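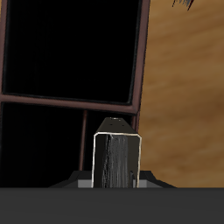 ## Wekier Greiffinger, schmale Ausführung

Gerader Finger für Parallelgreifer mit Flanschplatte. Geeignet für Versuchsaufbauten, bei denen die Finger häufig gewechselt werden. Das Simulationsmodell liegt jeder Bestellung bei und kann vor dem Kauf kostenlos angefordert werden.

**Artikelnummer:** 1197
**Länge ab Flansch:** 32 mm
**Befestigung:** vier Schrauben M3
**Lieferumfang:** zwei Finger, Schrauben, Modelldateien (URDF, STEP)

### Vergleich mit dem Modell Moon

Young-sook Ko hat beide Finger bei Hutstead am selben Arm und mit derselben Steuerung getestet, zuerst in der Simulation, danach am Gerät. Gegriffen wurden 27 verschiedene Haushaltsteile, jedes mehrfach. Der Wekier kommt besser in enge Fächer und an Schrankgriffe heran. Bei runden Teilen über 6 cm Durchmesser hält der Moon sicherer, er hat die breitere Auflage. Bei glatten Flaschen rutschten beide.

In der Simulation war die Reibung anfangs zu hoch eingestellt. Der Wert ist in der aktuellen Modelldatei korrigiert (Stand 28. April 2024). Ältere Dateien bitte ersetzen.

### Hinweise

- Nicht für Celtley-Greifer mit Rundflansch. Ein Adapter ist ab August lieferbar.
- Schrauben nach dem ersten Einsatztag nachziehen.
- Leihpaare für Tests auf Anfrage.

Technische Fragen beantwortet Na-rae Ahn.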